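PRESS RELEASE – for immediate use

Shared workshop opens plans for two-armed robot cell built on a bench

Besatska Workshop members finish first version of Wilus, will put the full parts list out in April

A pair of robot arms built in a shared workshop is up on its rail, and the people who put it together are giving the plans away. Drawings, cable lists and the settings files for the build, called Wilus, go up on the Besatska Workshop site in April. Free to download, free to change, free to get wrong and write in about.

Wilus is two arms facing a small walled cell. No company behind it, no grant. Built evenings, mostly after 7pm when the big bandsaw is off and you can hear yourself think.

The project was started by Craig McIver, a kitchen fitter by trade, and Shona MacRitchie, who looks after the electronics bench at Besatska. Total spend so far is £900, paid by the two of them and a whip-round among members. That includes one set of servos that got cooked and had to be bought twice.

"I wanted something that would hold one end of a thing while I did the other," said McIver. "Then Shona said why not have it do both ends. So that was the winter gone."

"The arms were the quick bit," said MacRitchie. "Cables took for ever. Every time you moved a shoulder something else came unplugged. I have used more zip ties on this than on anything in my life and I'm not sorry."

What is in the build

Both arms are bolted to black plates on one front rail, so they can be taken off for repair without touching the walls. Frame is aluminium extrusion. Back and sides are planks, painted a pale pinkish white that lets the grain through. The floor has a grey marble pattern. Each arm has its own small circuit board down by the base, under the rail, where a screwdriver can get at it.

Small items live in wire-mesh holders tied to the rails. Members have been asked to bring in ordinary objects for the arms to try, and the cell has filled up as a result – a calculator, tape, an eraser, a tub of coloured sticks, a tube of something with green markings. Soft and crumpled things are the current job. Bubble wrap is the one Shona picked, as it shifts when you so much as breathe on it and there is no proper edge to grab.

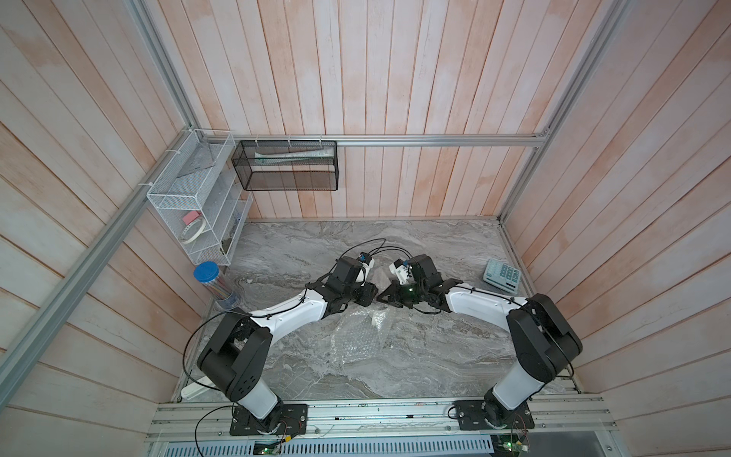
How it is going

Slowly, then all at once, then slowly again. The team has logged 676 practice runs by hand, one person driving both arms, and of those 94 were good enough to keep. The rest were thrown out for dropped objects, snagged cables or somebody leaning on the bench.

The wire-mesh holders have been more use than expected, and the fixings can be snipped and moved in a minute. The planks were McIver's idea. Earlier tests had been done against an open workshop with people walking past behind, and he got fed up with it. The wood is all offcuts.

Next on the list is a tidier cable run over the top of the wrists, and a second go at the fingertips, which are short and could do with more grip. After that a lid, maybe. There is disagreement about the lid.

What will be published

The April release will have frame drawings with cut lengths, the wiring diagram for both arms, the parts list with prices paid, and a build diary which MacRitchie says is "too long and quite rude about connectors". A printed copy of the drawings will be kept at the workshop for anyone who prefers paper. The kept runs will go up seperately once the files have been sorted and named properly.

The front rail is cut to 800 mm and the plans assume that lenght throughout. Builders with a smaller bench will need to rework the mounting plates, and a note on this is included.

Open evening

Besatska is holding an open evening in April at the Cruickshank building, 6.30pm till late. Both arms will be running and visitors can have a turn at the controls. Under-16s welcome with an adult. Tea provided, bring your own mug. Anyone with an odd-shaped small object they would like tried is asked to bring it along, nothing sharp and nothing that leaks.

About Besatska Workshop

Besatska is a member-run shared workshop with wood, metal and electronics benches. Past member builds include Bostulora, a weaving loom driven by old printer motors, still going.

Press contact: Shona MacRitchie, electronics bench, Besatska Workshop, Cruickshank building. Evenings are best. Photos and drawings on request.

ENDS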